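Tabletop (work surface)

A tabletop is the flat upper part of a table, and it is the part that does nearly all the work. White tabletops are among the most popular kinds for workrooms, craft rooms and studios, and it's easy to see why!
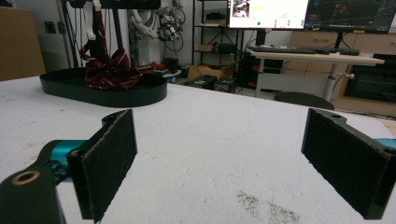 Pale surfaces bounce light back up at whatever is being handled, so small parts, threads and folds of cloth are much easier to pick out. A matte finish adds to this by cutting glare from overhead lamps, and a fine speckle in the surface is wonderfully good at hiding dust between cleanings.

Marks and wear

The trade-off is that dark marks show. Gray smudges are the most common complaint, and they can come from graphite, rubber feet, metal dust or plain dirt. Scuffs are a different matter – a smudge sits on top of the surface and usually lifts off, while a scuff may be worn into it for good. Loose grit should be brushed away dry before any wiping. After that, a damp cloth and a drop of dish soap will deal with most of what's left. Melamine sponges work too, though they are mildly abrasive and can leave a shiny patch on a matte top.

Trays

Many people keep a shallow tray on the table for soft or loose items such as ties, scarves, ribbon and fabric scraps. Low sides let a hand reach in from any direction, and an oval or stadium shape (two straight sides with rounded ends) has no corners for lint to settle in. Dark trays stand out beautifully against a white top. The Andell oval tray, sold in black, is 314 mm long and holds a folded necktie with room to spare.

Sizes

Depth matters more than length for seated work. The Curkel bench top is 630 mm deep, a comfortable reach for most adults, and overhangs its base by 20 mm at the front so that clamps can be fitted.

See also: Workbench; Drafting table; Catchall tray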